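Wogan House, shared laundry
November check, with comments

Floor drain clear: Yes. One sock retrieved, colour no longer certain.

Taps and hoses, no drips: Yes. The cold tap needs two hands and some resolve.

Power point and cord: Pass. Cord re-tied off the floor.

Load on circuit: Pass. The building went up in 1912 and was not expecting spin cycles, so please don't run the 600 watt heater as well.

Lint bin emptied: No. Emptied by me, 9 pm, under protest.

Shelf brackets: Fail. Two screws missing. Detergent moved to the lower shelf until they're replaced.

Lost property: 31 items, all of them unloved. Going to the op shop at the end of the month.

Washer, door and seal: Pass, with comments. Run a finger around the fold of the seal after each load, as coins like to live there. The door stays open between washes, as it should be, with the grey rubber ring and the holes in the drum on show. The warning sticker beside it was put on at a tilt and can stay that way, provided it stays on. The notice further along the front is in Chinese, so an English copy is going on the wall. Next check: hinge bracket and lock button.

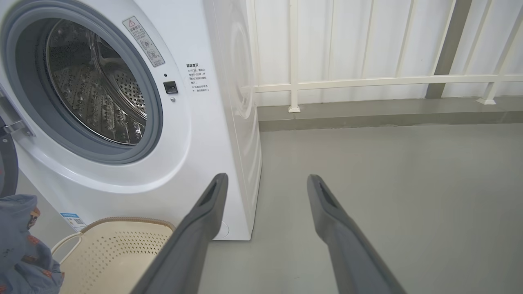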